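Cumdale Clothing Library: where we are at the end of April

Hi Kristýna,

You asked for something shorter than last time and with fewer spreadsheets, so I'm going to write this the way I'd tell it to you over coffee, and the numbers sheet is coming separately once Châu has checked my adding up (she found two mistakes in the last one, so I've learned my lesson).

First the big thing. We are open! The lending room on Gandine Street has been running since the second week of the grant period, and we now have 112 members signed up. I had written 80 in the plan and thought I was being brave. Most of them come from the blocks right behind us, but there's a steady trickle from the other side of the river too, mainly people who heard about us from the school.

For anyone on your side who hasn't read the application: members borrow clothes for up to three weeks, bring them back, and borrow something else. It's free for the first year thanks to you. We take donations of good stuff, fix what needs fixing, and lend out coats, interview clothes, party clothes, baby things and a surprising amount of ski wear.

What's going well

Interview outfits are the busiest rail by a mile. I did not see that coming. I'd pictured a lot of wedding guests, and we do get those, but the person who walks in at 4 p.m. needing a jacket for 9 the next morning is our most typical borrower right now. Châu has gotten very good at pinning a hem in about the time it takes me to find the pins. Three members have come back to tell us they got the job, and one of them brought a cake, which was lemon and did not last.

The repair evenings are full too. We planned for 11 places because that's how many chairs fit around the two tables, and we've had a waiting list for every session but the first. People bring their own mending as well as helping with ours. The zipper evening was the most popular. If I had to do it over I'd run that one twice, and I've put a second one on the plan for the fall.

The Čierny bequest came through in March, finally. That's the wardrobe from the old dressmaker's shop, and it's gorgeous, lots of lined wool and proper buttons. It also took us a good deal longer to sort than I'd told you. Everything needed airing, and some of the labels had sizes that match nothing anyone wears today, so we've been measuring pieces flat and writing the inches on the tags. I think we'll end up doing that for the whole collection. Sizes on labels are pretty much useless anyway.

What's not going so well

Shoes. I said in the application that we'd lend shoes, and I'd like to stop. They come back scuffed, people are shy about wearing someone else's, and the shelf takes up the whole back wall. I'd rather use that wall for winter coats. If you need this in writing as a change to the plan, please tell me which form and I'll fill it in.

Returns are slower than I'd like. At the moment 15 items are more than two weeks overdue. We don't charge late fees and I don't want to, because the people who'd be hit hardest are the ones we set this up for. What we've started doing is a plain text message the day before, and then a phone call. The phone call works better. Usually the item is in a bag by the door and they just forgot, or the baby was sick, or the bus route changed.

And the washing machine. You'll remember I asked for money for one machine and you gently asked if I was sure I didn't want two. You were right. Drying is the real bottleneck though, especially with the knits, which have to lie flat and hog every surface we've got. I've asked Prilutard, the laundry on the corner, what they'd charge for the heavy coats, and their quote would just about fit in what's left of the equipment line. More on that below.

The catalog

We've gone from a paper binder to a simple page that members can look at on their phones. Each piece gets a number, its flat measurements, how to wash it, and any notes (itchy collar, runs long, needs a slip). Writing the notes is my favorite part of the week. It's slow going, but members love being able to look before they make the trip, and it has cut down on people arriving for one particular dress that's already out.

Party wear was the section people asked for most, so we did that first, and now we're working through the knits. Anything with beads or studs gets a hand-wash note and a cotton bag to travel home in, and we ask people to turn it inside out before it goes in the bag. Loose trim is the repair we see most on evening pieces. Châu keeps a jar of spare beads sorted by color and guards it fiercely.

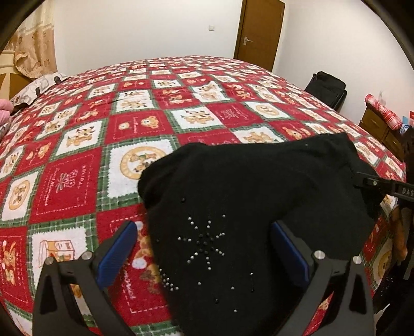
Black knit with the studded starburst front, evening wear section.

Money

We've spent a little under what we planned. Rent and insurance are exactly on budget. Hangers cost more than I thought (who knew hangers could be so expensive?) and the rails cost less, because the department store that was closing let us have theirs for the price of the van. The sewing supplies line is nearly gone, mostly thread and zippers, so I'd like to move some of the unused publicity money over. We barely needed posters. Word got around by itself.

With your okay, I'd also like to use what's left in equipment for the coat cleaning instead of a second iron. One iron is fine. We can take turns.

Coming up

Between now and the summer we want to open one extra evening a week, get the rest of the Čierny pieces tagged, and run a children's swap before school lets out. The school has offered us the gym for that. I've also got 13 people who've said they'd like to learn how to run the front desk, so there'll be a training afternoon as soon as I've written down everything that currently lives only in my head and Châu's.

Two things I need from you: a yes or no on moving the publicity money, and the change form for the shoes. And please come by when you're next in Cumdale. The kettle works and there's a green loden coat I think you should try on.

Warmly, and thank you again, from all of us at the library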